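Black marble-look tabletop: how do I keep glasses and metal trays from marking it?

Posted in Kitchen & Dining – Surfaces

rondach_home
Joined in February, 2 posts

We put in a black tabletop with white veining last month and I like it, but I'm nervous about using it. It came from a secondhand place called Minami and there was no paperwork, so I don't know if it is real stone, laminate or a printed film over something else. The veins are jagged and bright white, and any smear shows up on the black between them.

My main question is about trays. I set drinks and dishes out on a metal tray in the middle of the table, and I'd like to leave it there all week. Will the metal scratch the top? And is it better to stand glasses on the tray or straight on the table? I already have one dull ring that doesn't come off with dish soap. 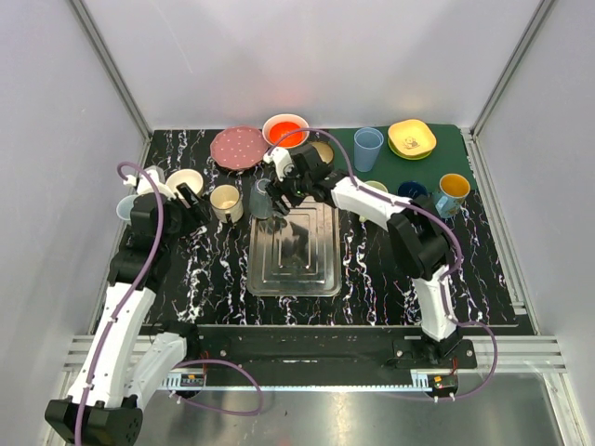
I also have a bottle of Griltidari stone polish left over from the old windowsill. I haven't used it on the table yet and would like to hear from somebody before I do.

Dondovitz
1147 posts

Find out what the top is before you put any polish on it. Look at the underside or at a cut edge. If the pattern stops at the surface and there is brown board below, it's laminate or film, and stone polish will leave a greasy haze on it. If the veins run into the edge, it could be stone. Real marble feels cold to the hand and is heavy enough that you would remember carrying it.

For the dull ring, it depends on the same thing. On marble a ring like that is usually an etch from something acidic such as juice or wine. Soap won't move it and the spot has to be repolished. On laminate it's more often hard water. Wipe with a cloth dampened with half white vinegar and half water, rinse, then dry. Do NOT do that on marble, the vinegar will make it worse.

As for the tray, the metal is fine sitting still. The damage comes from grit under it when it gets pushed across the table. Stick felt or silicone dots under the corners and lift it when you want it moved.

Glasses go on the tray. Keep them in from the edge, a glass standing over a rounded corner gets knocked easily.

saltandlinen
73 posts

I just use a tablecloth.

rondach_home

Thanks. I looked underneath and it's brown board, so laminate. The vinegar and water took most of the ring off. I'll get the silicone dots on Thursday and the polish can stay in the cupboard.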